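Home Phones & Wiring > Keeping a landline after the copper goes

Thread: Letter from the phone company, copper being retired, want to keep the old phone
Started 2025-03-03

divina_a
Posts: 174

We got a letter saying the copper line to our house is being shut off in July. The company wants to move us to a box that plugs into the internet modem, or a wireless one that uses the cell network. My mother lives with us and she uses the house phone every day. She doesn't want a cell phone and I'm not going to argue with her over it.

What I need to know:

Can I keep the same corded phone?
Can I keep the jack in the den, or does the phone have to sit next to the modem? The modem is in the basement.
What happens when the power goes out?

The house was built in the sixties and the jacks were added to over the years. Some of them are the old four-prong kind with an adapter stuck in. The one in the den is modular. 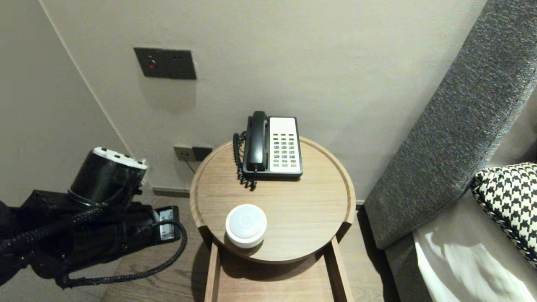
I called the number on the letter and the person told me I would need to "contact a technician," which I assumed was what I was doing. Any help is appreciated. I can use a screwdriver and I own a cheap multimeter.

- Divina Aquino

kellogg_st
Posts: 2

Yes to all of it. Corded phones work fine on the modem box. I did mine last year. Run a phone cord from the box to any wall jack in the house and all the other jacks come alive.

duygu.o
Posts: 1,906

Please do not do that before you disconnect the outside line. Kellogg left out the important step. If the copper is still connected at the box on the outside wall, you are feeding your adapter's voltage into the company's line and theirs into your adapter. I have seen it kill the phone port on a modem.

The order goes like this.

Find the gray box outside where the line comes in. It's called the NID. There is a customer side you can open with a flat screwdriver. Inside there is a short cord with a modular plug going into a test jack. Unplug that cord. That cuts your house wiring off from the street. Tape over the jack or tuck the plug away so nobody plugs it back in later.

Then go inside and check that every jack is dead. Plug the corded phone in at each one and listen. No tone and no hum is what you want. With your meter you can also check across red and green. A live line with everything hung up reads in the high forties, DC. Yours should read zero.

Then you can plug the adapter into a jack.

Old houses sometimes don't have a NID, just a round or square protector with screw posts. If that's what you have, come back and post what's inside before you touch anything.

kellogg_st

The copper was dead when I did it so it didn't matter.

duygu.o

It was dead on the day you did it. Retired copper gets reused or tested. Unplug it anyway.

Iolanda V
Posts: 611

Adding to what Duygu said about the den. Divina, your question about the jack depends on how the wiring runs. In a sixties house it's often a daisy chain, one cable going jack to jack. That's fine, it will all work as long as no one cut it in the middle. If somebody remodeled and dropped a jack out of the chain, everything past it will be dead. People find this out after they've moved the line over, then blame the adapter.

Test it now while the copper still works. Walk around with the phone and write down which jacks have dial tone. That list is your baseline.
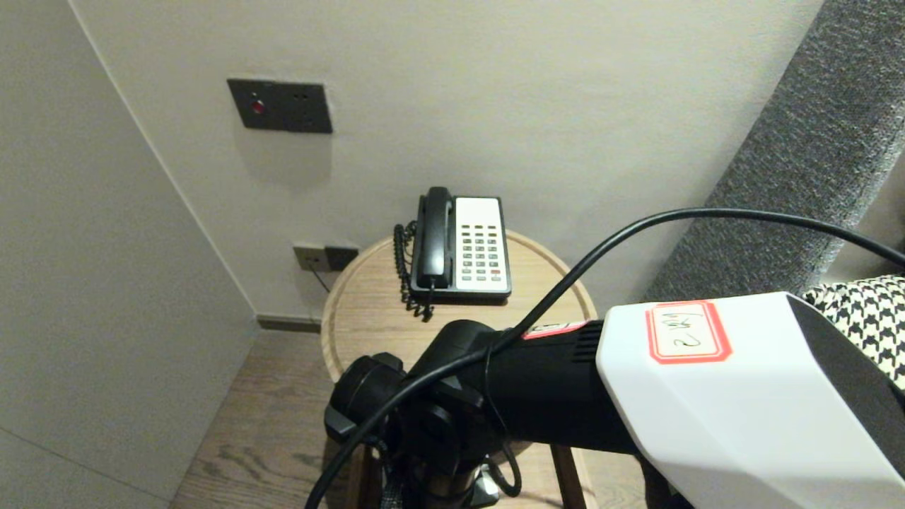
On power, this is the part I feel strongly about. Copper carried its own power from the central office. Your corded phone worked in a blackout without you doing anything. The modem box won't. Once the modem goes down, the phone goes down, and it doesn't matter that the phone itself is corded. You want a battery backup on the modem and on the adapter if it's a separate piece. If you have fiber there's a third box, the ONT, and that needs power too.

Ask the phone company whether they sell a backup battery. Some do. I'd still compare it to a regular UPS from an office store.

defne_s
Posts: 340

Is the mother's phone touch tone or rotary? A lot of these adapters don't understand pulse dialing. Incoming calls will ring but she won't be able to dial out. There are converters but it's one more thing on the line.

divina_a

Touch tone. It's a plain push-button desk phone with a cord on the handset. It's not even that old, she just likes the weight of the handset.

I found the gray box. It's behind a bush. It does have a customer side and I can see the little plug Duygu described. I haven't unplugged anything.

I did the walk around too. Den yes, kitchen yes, upstairs hall yes, back bedroom no. I didn't know the back bedroom was dead.

kellogg_st

I'll say it again, this is more complicated than it needs to be. Get a cordless set with a base by the modem and put one handset in each room. No house wiring at all. It took me 11 minutes.

defne_s

She said her mother wants the corded phone.

kellogg_st

I read it. I'm saying what's easier.

Hatice T.
Posts: 88

Cordless is easier until the power goes out, and then the base is dead as well as the modem, so you're backing up two things. Also, for somebody older with hearing trouble, a corded handset is often louder and clearer. My aunt went through two cordless sets and went back to a corded one. She kept pressing the hang-up button with her cheek.

I went the other way from most people here and took the cellular box. Mine is a Clesgate, which is what our carrier was handing out. It has a phone jack on the back and its own battery. I plugged it into the bedroom wall jack and it runs the phones downstairs. Call quality is okay. There's a small delay that you notice for the first week. It needs a decent signal wherever you put it, so a basement is out for most people.

Iolanda V

How long does the battery go, Hatice?

Hatice T.

It lasted through one overnight outage on standby. I never timed it. It will be shorter if you talk on it.

duygu.o

Cellular box is a reasonable choice here because it can sit anywhere there's a jack and an outlet, and it doesn't depend on the modem. The downside is that faxes and older alarm panels usually won't work through it. Divina, do you have an alarm or a medical alert unit on the line? That is the one thing I should have asked first.

divina_a

Yes, a medical alert. It's a Kivum, the base unit is plugged in upstairs and she wears the button. I forgot it used the phone line at all.

duygu.o

OK, then slow down. Call Kivum before you switch anything and ask them two questions: does this model work over voice-over-internet, and do they have a cellular version. Many of the alert companies will swap the base if you ask. Don't take the phone company's word for it.

After the switch, do a test call with the button. Tell the alert center first that you're testing. Then test again with the modem running on the backup battery.

Iolanda V

Agree with all of that. Do the test again every few months too. Firmware updates on the modem have changed settings on me.

defne_s

Also confirm the 911 address with whoever ends up being your carrier. With copper it came with the line. With internet phone it's whatever is typed in the account. Ours had the previous address on it from when we moved the modem. I only found it because I logged in to change the bill. 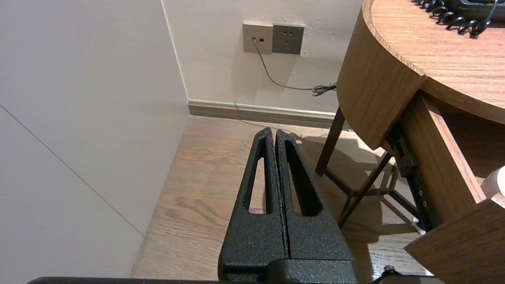
And ask about porting the number before July. Don't cancel the old service yourself. The new carrier pulls the number over and that closes the old account. If you cancel first you can lose it.

kellogg_st

Fair point on the porting. I'll give you that one. I still think the wall jacks are asking for trouble in a house that age. Old wiring picks up hum.

duygu.o

Hum usually comes from a corroded jack or a bad splice, and it would be there on copper too. If she doesn't have it today she isn't likely to get it from an adapter. If it does show up, unplug everything and add the phones back one at a time.

The other thing to watch is ringers. Each phone has a REN number on the bottom. Add them up. An adapter may handle less load than the street line did. With one or two modern phones it won't come up.

divina_a

Update. I called Kivum and the model we have is not supported over internet phone. They are sending a cellular base at no charge, but the monthly goes up $2. I can live with that.

I asked the phone company about the battery and they offered one called a Karaca for the modem. The rep couldn't tell me how long it runs. I'm going to look at UPS units on my own.

So right now the plan is internet phone, adapter in the basement, cord to the basement jack, outside line unplugged at the gray box first. Den phone stays where it is. Back bedroom can stay dead.

Is there anything wrong with the cord from the adapter being long? It's 19 feet from the modem shelf to the jack.

Iolanda V

That length is nothing for a phone line. Just keep it off the floor, basements get wet. Staple it loosely along the joist or use clips.

Label the jack once it's plugged in. Something like DO NOT UNPLUG, FEEDS WHOLE HOUSE. I've had a houseguest pull mine to charge a laptop nearby.

Hatice T.

If the UPS beeps when the power goes out, find the setting to silence it before the first storm. Ours went off at three in the morning and my husband unplugged it.

defne_s

For the back bedroom, pull the plate and look before you give up on it. It's often one wire off a screw.

divina_a

I'll look when I have the meter out. The port date hasn't been set yet. I'll post again after the new alert base gets here and I've tested it.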